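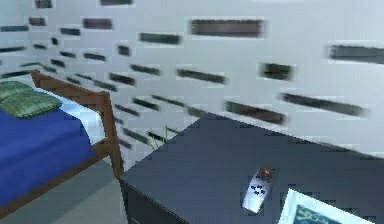

Bedroom wall, white with dark horizontal bars

Keeping council papers at home

Household notes for members and co-opted members, Clendau Town Council
Compiled by Yaneth Arboleda, Member Services

Most members keep council papers in the house. The notes below deal with storage, labelling and disposal. They do not replace the code of conduct, and questions about whether an interest must be declared go to the monitoring officer, not to Member Services.

Choosing a place

Use one place only. A lockable drawer or a steel box file is adequate for exempt papers. Kitchens are unsuitable: steam lifts the gum on envelopes and softens card dividers within a few weeks. Lofts are too hot in summer, and garages are damp from September onwards. If a cupboard stands against an outside wall, leave a hand's width behind the files for air.

Keep council papers apart from household bills. A separate shelf is enough for open papers. Exempt reports (the ones on pink stock) go under lock when not being read, including overnight.

Papers that have been wetted should be interleaved with plain kitchen paper and dried flat under a board. Change the kitchen paper every few hours for the first day. Do not use a hairdryer on anything printed on the Bemard machine at the town hall, as the toner comes off on the next sheet.

The gifts and hospitality notebook

Buy a bound notebook. Loose-leaf pads lose pages and are difficult to rely on if an entry is later questioned. Rule five columns: date received, item, giver, estimated value, accepted or declined. Write the entry on the day. Declined offers are entered in the same way as accepted ones.

Estimate the value from a shop price and write down which shop. For a meal, divide the bill by the number at table; if the bill was not seen, use the printed menu price. Food hampers are valued whole, including the basket.

Perishable gifts cause the most difficulty. Enter them before they are eaten. A photograph of the label, printed small and glued to the page with a glue stick, saves a good deal of copying. Wet glue cockles the paper and should be avoided. Sticky tape yellows and lets go after two or three years.

Tender evaluation papers

Members on an evaluation panel receive numbered copies. Do not take the staple out. Notes may be written in pencil in the right-hand margin only, and the copy goes back complete with its notes. During the Zerkmont depot tender one copy came back without its last sheet, and the whole set had to be recalled and checked against the master.

Do not leave bid documents on a printer tray or in a car. If a bidder telephones you at home, write down the time and what was said, end the call, and pass the note to the procurement officer by 10 a.m. on the next working day.
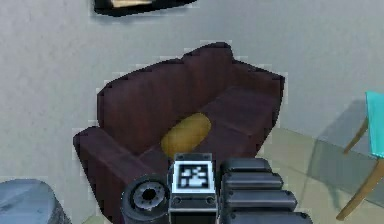
Vol. 17, No. 16

Labelling

Label the spine and not the front. Use a soft pencil on card, or a laundry marker on plastic. Ballpoint fades on spines that face a window. The label needs the committee, the year and the word OPEN or EXEMPT in capitals. Colour coding is optional and tends to break down once the first packet of dividers runs out.

Old labels come off plastic with white spirit on a rag. Test a corner first. On cloth-covered boxes, leave the old label in place and paste the new one over it.

Shredding

A cross-cut machine is required for exempt papers. Strip-cut machines are acceptable for agendas and published minutes, although these can equally go in the recycling. The Ghasemi shredders lent by Member Services take six sheets at a time and cut out after continuous use; leave the lid up and wait until the motor will restart.

Oil the cutters monthly. Run a line of shredder oil across one sheet of scrap, feed it through, then reverse for a few seconds. Cooking oil goes sticky and clogs the blades. Spray cans must not be used near the motor.

Remove bulldog clips. Ordinary staples may be left in. Shreddings can be composted in thin layers with grass cuttings, but not if the paper is glossy.

How long to keep things

Agendas and open reports: until the minutes are signed.
Exempt reports: return or shred within 60 days of the decision.
Gifts notebook: for the whole term of office, then hand it in.
Mileage slips: to the end of the following financial year.
Correspondence with residents: see form 174, which sets out the periods by subject.

Members standing down should return lent shredders, box keys and any unused pink stock to the front desk. Keys should be tied to a card tag bearing the box number. The member's name is left off the tag.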